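Rundport households asked to sort parcel packaging at home before fall pickup

Friday, August 9, 2019

Households in Rundport will be asked to take their mail-order packaging apart at home before putting it out for collection, under a plan the town's waste office published this week. The change covers cardboard, foam, plastic bags, paper pouches and the small sachets that are packed in with dried food and other goods.

The plan follows a trial that began in May on the streets around Gavitz Park. In the trial, 501 households kept all the packaging from their deliveries, sorted it by material and handed it over in separate bundles. The town wants to extend the same arrangement to nearly 2,000 homes by the end of the year.

Until now, parcel packaging in Rundport has gone into the mixed recycling cart in whatever state it left the house. Boxes often arrive at the sorting hall with foam still inside, or with plastic bags and loose filling stuffed into them. Crews on the line have to pull these apart by hand, and when the belt is busy the whole box is sent to the landfill pile.

"A plain cardboard tray is one of the easiest things we handle," said Pauline Kettle, who runs the waste office. "A cardboard tray with foam in it goes in with the trash on a bad day. It takes a person at home a few seconds to lift the foam out. It takes us a lot longer."

Food orders were the hardest part of the trial. Many of the families who took part buy dried goods by mail, including tea, mushrooms, grains and cooking herbs. These orders tend to come in several layers, with an outer box, an inner tray or pouch, one or more clear bags, and sachets placed beside the food. Each layer can be a different material.

Tien-fu Tsang, who took part with his parents and two sisters, said the family had been putting everything into one cart for years. His mother orders most of her dry goods from out of state, and parcels come to the apartment nearly every week.

"We open them wherever there is room, and that's usually on somebody's bed," Tsang said. "The kitchen table is small and there is always something on it. So you have the box and the bags all over the quilt, and at the end you scoop it all up together. Now we do it in piles. My sisters do the cardboard." 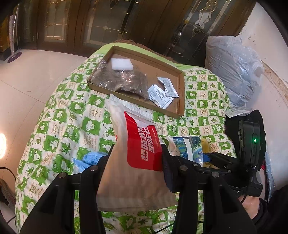

A shallow cardboard tray with a foam block, a filled clear bag and two printed sachets, and a paper pouch with a red label.

The waste office has drawn up a one-page guide, which will be mailed to homes in the new area in September. It sorts packaging into five groups: cardboard, paper, foam, clear plastic and small items. The first two go in the recycling cart as before, flattened where possible. Foam and clear plastic are to be kept in separate bags and put out on the last collection of the month. Small items, including sachets, go in the trash unless the label says otherwise.

Box lids and trays with low sides count as cardboard and do not need to be cut up if they fit in the cart. Tape can stay on. Foam has to be clean and free of paper labels. Clear bags should be emptied and shaken out, and bags with food stuck to the inside should go in the trash.

Paper pouches caused the most arguments during the trial. A brown pouch may be paper all the way through, or it may have a thin film on the inside that keeps the food dry. From the outside the two can look the same. The guide asks people to tear a corner and check the edge. If a film shows or stretches, the pouch goes in the trash. If it tears clean, it can go in with the paper.

Printed panels on pouches and boxes do not matter for sorting, Kettle said. Some households in the trial had been cutting off colored labels before recycling the rest, and the guide tells them they can stop.

Languages were a second problem. A good share of the packaging handed in during the trial was printed in Chinese, Spanish or Vietnamese, and material symbols were in different places or missing altogether. The first draft of the guide told readers to look for certain English words on the back of the pack, and that line has been dropped. The new version uses drawings, and will be printed in English, Spanish and Chinese.

Halima Ugwu, a teacher at Wekura Elementary who helped test the guide with parents, said the first draft had been hard going for people who had never sorted parcels before.

"There was a long paragraph about film grades," Ugwu said. "I read it twice and I still didn't know where to put a bag of rice. The drawings are much better. I would still like a bigger picture for the sachets, and I have told them that."

Sachets were not part of the original plan. They were added after sorting staff found them scattered through the paper bales, where they split open under the press and leave grit or powder behind. The waste office also reminded residents that a sachet packed with food may or may not be part of the food. Some hold seasoning, others hold a drying agent that should not be eaten. Anyone who cannot read the print should set the sachet aside until someone can, the guide says, and keep it away from small children and pets.

The town has signed a contract with Chukwu Materials, a recycler based outside Rundport, to take the foam. The company will press it into blocks and sell it to a manufacturer. Clear plastic will be stored at the town yard while the waste office looks for a buyer. Kettle said two firms had asked for samples, and she expected an answer before winter.

Money for the wider rollout comes from the existing collection budget. There will be no new charge on household bills and no fines for parcels that are sorted wrong. Crews will leave a tag on carts with foam or plastic mixed in with the cardboard, and the contents will be collected as usual.

Not everyone who spoke at last week's public meeting was in favor. Nahuel Barrientos, who lives on the third floor of a building near the river, said the plan asked too much of people in small apartments.

"I already have two bins and a bag on a hook," Barrientos said. "Now I'm supposed to keep foam for a month. Foam is nothing but air, and I don't have the room to store air." He said the sellers should be made to use less packaging in the first place, a point that drew applause from the back rows.

Kettle said the town had no power over how sellers pack their goods. She said residents who could not store foam could take it to the town yard at any time during opening hours, and that the office was looking at a shared foam bin for larger buildings. The first of these would be placed near the river if the owners agreed.

Oluwaseun Ekwueme, who manages three apartment buildings in the new area, said he would take a bin at each of them. His tenants receive so many parcels that the lobby recycling fills up early in the week, he said, and most of the space is taken up by boxes that have not been flattened.

"If they only do that one thing, I'm happy," Ekwueme said. "Flatten the box. The rest they can learn."

Results from the trial will be posted at the town library along with a display of common packaging, sorted into the same groups as the guide. The display will have samples that people can pick up and tear. Residents may bring in packaging they are not sure about, and staff from the waste office will be at the library on Saturday mornings through September to look at it.

Homes in the trial area will carry on sorting as they have been. Collection days there do not change. Households in the new area – the streets between Gavitz Park and the river, and the blocks behind Wekura Elementary – will start in October, with the first foam and plastic pickup at the end of that month.

Copies of the guide can be picked up at the town hall front desk once printing is finished. Large-print copies are available on request.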